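Rapport d'avancement no 2 : équipement du poste de collecte par préhenseurs portatifs
Projet Nadura, lot matériel
Destinataire : direction des programmes, fondation Flavance
Période couverte : de la notification de la subvention à fin octobre

1. Objet

Le présent rapport rend compte des achats engagés sur le lot matériel, de l'état des préhenseurs en service et des besoins à inscrire au budget de la seconde tranche. Les dépenses de personnel et d'hébergement des données font l'objet d'un état séparé.

2. État des dépenses

L'enveloppe du lot est de 4000 euros hors taxes. À la clôture d'octobre, 541 euros ont été engagés : visserie, inserts filetés, câbles et première série de garnitures de doigts. La commande de deux préhenseurs supplémentaires auprès de Halteck n'a pas été passée. Le devis reçu ne distingue pas le prix du corps et celui des doigts, ce qui empêche de chiffrer le remplacement partiel. Un devis détaillé a été demandé.

Petersen a fourni une offre concurrente pour les doigts seuls. Le délai annoncé est plus court, mais l'entraxe de fixation diffère du nôtre et imposerait une pièce d'adaptation. L'offre reste ouverte jusqu'à la fin de l'année.

3. Usure des doigts de préhension

Les garnitures sont le premier poste de consommable. L'effilochage commence sur les bords inférieurs, et la poussière se fixe sur la face texturée. Le plan initial prévoyait un remplacement par trimestre. Nous proposons désormais un remplacement sur constat, avec contrôle visuel en début de session. 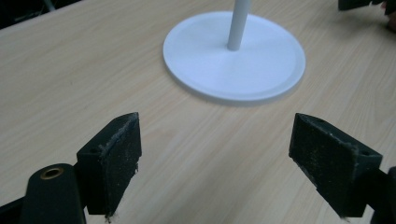 Fig. 1. Doigts du préhenseur ouverts au-dessus du plateau. Garnitures poussiéreuses, bords effilochés.

Une somme de 400 euros est demandée au titre des garnitures pour la seconde tranche. Elle comprend l'adhésif et les vis de fixation. Le nettoyage à sec entre deux sessions est maintenu ; l'essai d'un solvant doux a été écarté après avis défavorable du fournisseur sur la tenue de la colle.

4. Poste de travail et objets de test

Le plateau en bois clair est conservé. L'achat d'un plateau stratifié mat, prévu à la ligne 6 du budget, est suspendu. Le gain attendu sur les reflets ne justifie pas de refaire les sessions de référence sur un fond différent.

Pour les objets de test, la priorité reste aux objets à pied plat et à tige verticale, moins bien représentés dans la première campagne. Les surfaces blanches et lisses posent une difficulté d'exposition : le rebord du socle accroche la lumière tandis que les doigts noirs restent sombres. Un éclairage diffus réglable est à l'étude. Son coût unitaire est de 100 euros et un seul exemplaire suffit au poste actuel.

La position du pied par rapport aux doigts doit varier d'une prise à l'autre, y compris avec le socle en limite de champ. La consigne a été ajoutée à la fiche opérateur.
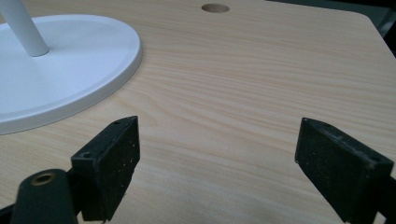

5. Points ouverts

Devis détaillé Halteck : en attente. Sans réponse avant la prochaine revue, la comparaison sera faite sur la seule base de l'offre Petersen, adaptateur compris.

Stock de rechange : aucun doigt complet en réserve. Une casse immobiliserait le préhenseur concerné pendant tout le délai de livraison. Nous recommandons l'achat anticipé d'une paire, à imputer sur le solde de la première tranche.

Amortissement : la durée retenue pour le corps du préhenseur doit être validée par le service financier de Flavance. Les doigts et garnitures sont passés en charges.

6. Décisions attendues

Accord sur le passage au remplacement sur constat des garnitures.
Accord sur la suspension de la ligne 6 et le report de son montant vers les pièces de rechange.
Autorisation d'achat de l'éclairage diffus avant l'ouverture de la seconde tranche.

Le prochain état des dépenses sera transmis avec les devis mis à jour.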